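Student Work > Design and Living > Year 2 Projects > Report

Where Things End Up: Soft Furnishings in a Shared Lounge
Ximeng Dong
16/10/2025

3 comments | 40 shares

Introduction

My project looked at how cushions and pillows are used in the ground floor lounge at Kulstead, the hall where I lived last year. I wanted to know why the room always looked untidy even though it has very little in it. The original plan was to redesign the seating. After talking to my tutor I dropped that and kept to the loose items, which cost less to change.

Method

I kept a log through March. Each time I went into the lounge I wrote down where the loose items were: on a seat, on the floor, or somewhere else. By the end there were 679 entries. I did not record who was in the room. I also asked residents what they did with a pillow when they sat down, and had about 40 replies, most of them one line long.

Simon, who shared my corridor, checked part of the log against his own notes. We disagreed mainly on what counted as "on a seat" when something was half off it. I settled on counting it as on the floor if any part touched the carpet.

Findings

The armchairs caused more trouble than the sofa. The curved ones have a back that wraps round the sitter, so there is not much space left for a full-size pillow. People take it out before they sit and put it down by their feet. Several replies said the same thing in different words - the chair is comfortable already and the pillow gets in the way.

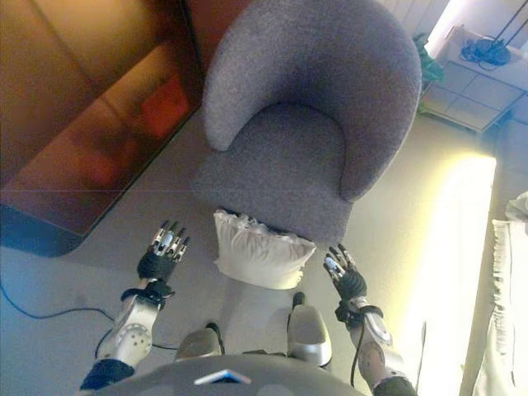
Fig. 1. Grey armchair with the white pillow on the carpet in front of the seat.

The pillow with the frilly edge was mentioned more than any other item. Two people thought it belonged in a bedroom. Others said they did not like to lean on it in case they marked it, as white shows everything. The plain cushions from Comstead were moved less often and were usually left on the sofa.

I tried a storage basket from Candavix beside the door for the last part of the month. It was used for coats. Moving it next to the armchairs worked better, but I only had a few days left by then and the entries are too few to compare properly.

Recommendations

Keep full-size pillows off the curved armchairs and use a small lumbar cushion if one is wanted. Put storage within reach of the seats. Choose washable covers in a mid colour - the carpet is pale and so is the pillow, and both need cleaning more often if one is left lying on the other.

If I did this again I would log at fixed times, as my entries are heavier in the evenings.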